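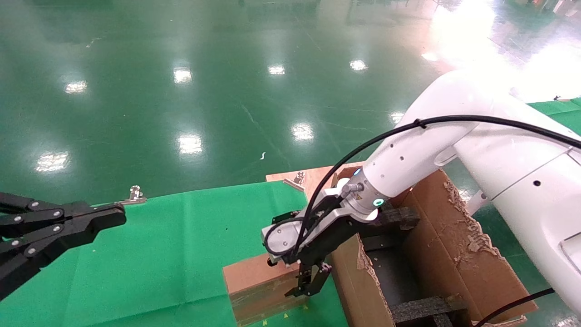

The pump at Lonunwood delivered 498 liters a minute until May. After that it delivered 250, and the log gave no cause.

The inspector from Bandero opened valve 4 and listened. The pipe ran uphill to Fahy, where the reservoir had been dry for years. Something up there was still drawing water.

She entered the reading, closed the valve and waited. The needle held for eight minutes. Then, against the closed valve, it began to fall.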